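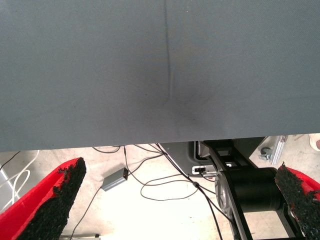
Stotavside Repair Room opens a gear bench for everyone

Reading time: 4 minutes

STOTAVSIDE — The Stotavside Repair Room is opening its gear bench to the public this March, and we couldn't be happier about it! Anyone with a stalled clock, a stiff hand drill or a kitchen scale that has lost its way can now book a spot, learn how gears fit together and take home a bit more know-how than they came in with.

The bench grew out of the evening sessions we ran through winter in the old seed store on Goder Lane. Those evenings filled up faster than we'd planned for. People brought egg beaters, music boxes, a boat winch, one very heavy apple peeler — and they kept coming back with their neighbours. By the end of the season 2,586 people had signed in at the door, and the request we heard most often was for more time with small moving parts.

So that's what we've built the new program around. Each session runs for two hours and starts at 6:30 p.m. There are 13 places at a time, which leaves elbow room at the tables and means everyone gets a proper turn with the practice sets. No experience is needed. Tools are supplied, though you're welcome to bring your own if you have a favourite screwdriver.

"I love the moment when somebody turns a shaft by hand and feels the teeth catch," said Vandana Mathur, who coordinates the Repair Room's programs. "It's a small thing, but you can see the whole machine start to make sense to them. We've had ten-year-olds and retired millers side by side, and they ask the same questions."

A covered table makes all the difference

The tables are covered with cloth for gear work, and we recommend the same at home. Bare tabletops are hard on polished metal, and a dropped washer on a hard surface can travel a surprising distance. Cloth slows things down and keeps the noise bearable when the room is full. We chose grey for our covers, as brass and steel both show up well against it. A few creases don't matter, but a thick fold under a part will tip it, so it pays to smooth out the middle of the table before setting anything down.

Our covers came from Ivthorpe Textiles, who let us have the ends of several rolls at a very kind price. We washed them twice to get the lint out before the first session. If you're setting up at home, an old flannelette sheet will do the job, folded double and tucked in at the corners. 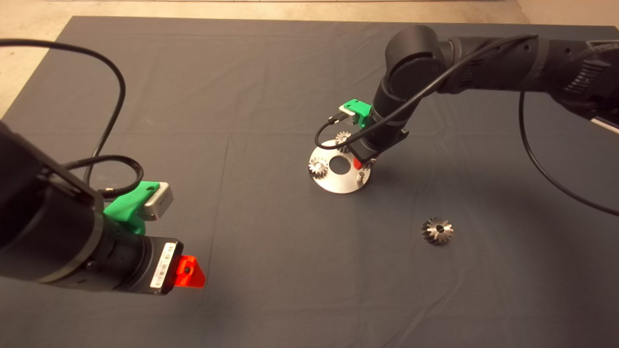 Do I need to take a gear assembly completely apart to clean it?

Usually you don't. If the gears turn freely and the old grease is only dusty, a soft brush and a lint-free rag will take care of most of it. Full disassembly is worth the trouble when the grease has hardened or when you can feel grit as the teeth meet.

What you'll do in a session

The first half hour is spent on loose parts: sorting them, naming them and finding out which ones mesh. After that each person puts together a practice set, starting from the base and adding one gear at a time. We ask people to turn the set by hand after every piece goes on. It takes longer that way, and it saves a lot of backtracking.

The second hour is for your own project. Our bench leaders will look it over with you and help you decide what to tackle first. Some repairs finish the same night. Others go home in a labelled tray and come back the following month, and we're perfectly glad to see them again.

Please bring a towel or a shallow box for carrying parts, and a photo of your item from before you opened it if you have one. We can't take anything that plugs into the wall at these sessions, nor anything with a strong spring still wound. Ring ahead if you're unsure about yours.

Support from the Shakya Fund

The program has been made possible by a $2,000 grant from the Shakya Fund, which paid for the practice sets, a cabinet of small drawers and enough brushes and tweezers to go around. Sessions cost $9, or nothing at all for those under 16 who come with an adult.

Bookings open at 9 a.m. on the first of the month, at the front counter or by phone. The Repair Room is on the ground floor, with level entry from Goder Lane and parking behind the building. Tea is on from six o'clock.

Media enquiries: Vandana Mathur, Stotavside Repair Room

Search news
Enter keyword
Go

Related items
Winter evenings at the seed store: a look back
Sharpening night returns in April
Wanted: clock parts, any condition
How to oil a hand drill
Ivthorpe Textiles roll ends now at the front counter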